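Newsroom > Press Releases > Surgical Training

Search Newsroom Enter keyword Go

Tuesday, April 7, 2020
By Jacqueline Pichon, Jarmont Corporate Communications

Jarmont Opens Orders for the Lurneo Suturing Practice Program

Package pairs bench exercises with recorded review for hospitals that train on robotic instruments

Jarmont today announced that orders are open for Lurneo, a suturing practice program for surgical residents and staff surgeons who are learning to work with robotic instruments. The program is sold to teaching hospitals and independent skills centers as a yearly subscription. It includes a printed and digital course book, a set of 15 graded exercises, and review software that stores each practice session for later discussion with an instructor.

Lurneo was developed over two years with the Besson Skills Center, where an early version has been in use since December. During that period 69 trainees completed the full set of exercises. Their comments led to changes in the order of the course, including an earlier start on needle handling and a longer section on managing the loose end of the thread.

"Our residents had access to the console, but they did not have a shared plan for what to do once they sat down at it," said Bohdana Ostapchuk, director of education at the Besson Skills Center. "We wanted a course that an instructor could open on any morning and teach from, with the same standard applied to every trainee."

Each exercise in the program is designed to be completed in a single session. The early units cover instrument movement, picking up and turning a curved needle, and passing the needle from one instrument to the other. Later units ask the trainee to close straight incisions in tissue, first with interrupted stitches and then with a running stitch. Instructors score needle entry, spacing, thread tension and knot security on a one-page form supplied with the course book.

Sessions are recorded through the endoscope or bench camera already installed at the site. The review software allows an instructor to stop a recording at any point, attach a written note and return it to the trainee. Notes may be kept private or shared with the whole group.

"The view at the instrument tips is where the teaching happens," said Efren Yap, product manager for Lurneo at Jarmont. "When a trainee can go back to the moment between two passes and see where the needle was left and how the thread was lying, the conversation with the instructor becomes much more specific."

A black suture has been placed at the incision, and the curved needle lies on the tissue above it while the jaws of the left instrument stand open and empty. 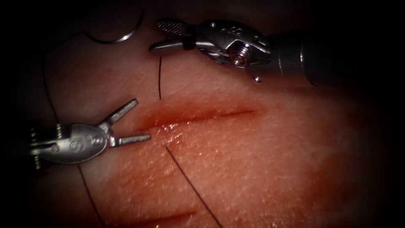 Availability and Ordering

Lurneo is available to order now in English and French. A standard subscription covers up to 70 named trainees at one site. Larger programs may request a multi-site agreement. Robotic instruments, consoles and practice tissue are not included.

Installation and instructor training are provided by Zerinus, Jarmont's service partner. Instructor training takes 2 days and may be held on site or by video conference. Requests for a demonstration should be sent to Aminu Ekpo, Customer Programs, through the contact form in the Jarmont newsroom.

About Jarmont

Jarmont produces course materials and review software for surgical education. The company works with teaching hospitals and skills centers on programs in open, laparoscopic and robotic technique.

Media contact: Jacqueline Pichon, Corporate Communications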